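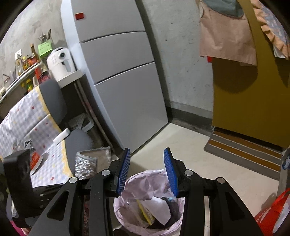
Chapter 18
Packaging at the End of Its Use

In this chapter
Where packaging waste comes from in a small kitchen
Containers, wraps and mixed packs
Emptying, rinsing and setting aside
Keeping a household waste record

Most of what a household throws away in a week passes through the kitchen first. Some of it is food: peels, bones, tea leaves, the rice that stuck to the pot. The larger part by volume is usually what the food came in. A bag of noodles is opened and the bag goes into the trash. A drink is finished and the bottle stands on the table until somebody wants the table. Chapter 17 followed food from the store to the plate. We now follow the packaging the rest of the way.

The work is ordinary and most people learned it by watching someone else do it. It is still worth studying. A kitchen with one lined bin and a kitchen with two can handle the same groceries and send out very different bags. The difference lies in small decisions made at the table or the counter, often with the other hand busy.

18.1 The places where waste waits

Very little packaging goes straight from the hand to the bin. It waits somewhere. In the Menau household survey, which we will use throughout this chapter, families kept a record of every place an empty or nearly empty package was put down before it was thrown out. The survey collected 1047 entries. Tables and counters came first. Chairs came next, ahead of windowsills and the floor beside the refrigerator.

A waiting place matters for two reasons. Liquids left in a container can leak onto cloth or upholstery, and a container that has been put down once tends to be put down again. The households that cleared their waiting places at a fixed time -- after supper, in most cases -- had fewer mixed bags than those that cleared them when they ran out of room.

Bottles and cartons are the two kinds of container that wait the longest. Both can be closed or folded shut with something still inside, so they are neither food nor trash. A bottle with a little left in it has to be judged: drink it, pour it out, or put it away. 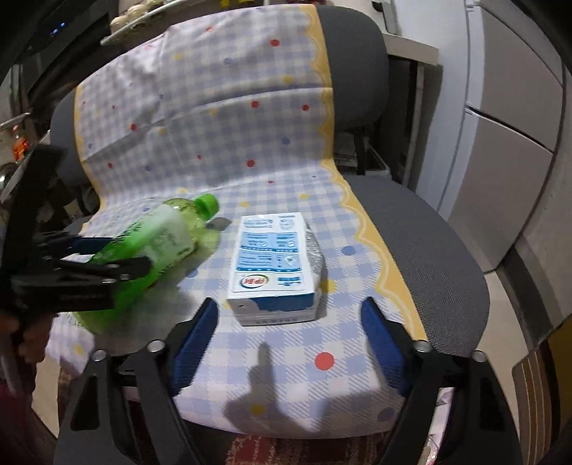
Bernardo Arruda wrote in his survey booklet that he never knew what to do with the last of a bottle, and that he had stopped buying the 500 ml size at home for that reason. Other families made the opposite choice and bought smaller bottles so that each one would be finished at a sitting. Neither habit is wrong. Both change the number of containers that reach the bin, and we will come back to this in Section 18.4.

18.2 Containers, wraps and mixed packs

For the rest of the chapter we use three terms. A container holds its shape when empty, like a bottle, a jar or a carton. A wrap does not. Bags, films and paper sleeves are wraps. A mixed pack is made of both, such as a carton sold inside a clear film. Mixed packs have to be taken apart before they can be sorted, and in practice this is the step most often skipped.

Labels and caps are treated as parts of the container unless local rules say otherwise.
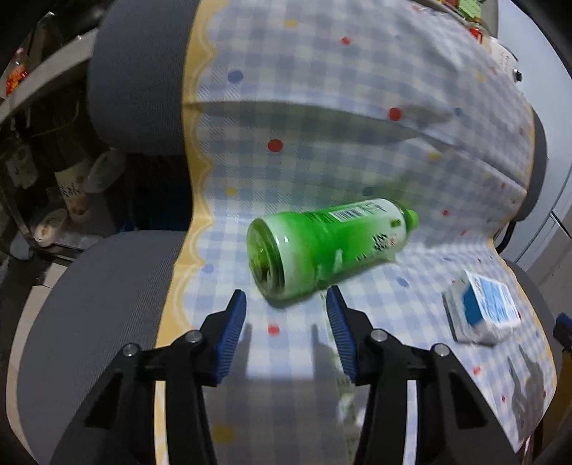

Rules of this kind differ from town to town. Egan asks residents to leave caps on; Kornance collects them separately. Before beginning the record in Section 18.3, find the printed guide for your own area and keep it near the bin.

You will also need a notebook, a pen and a kitchen scale. Weigh each bag just before it is taken out, and write down the weight, the time, and which wraps were still attached to their containers. Keep the record through one full collection period. The results will be used again in Chapter 19, where we look at what the collection service does with the bag.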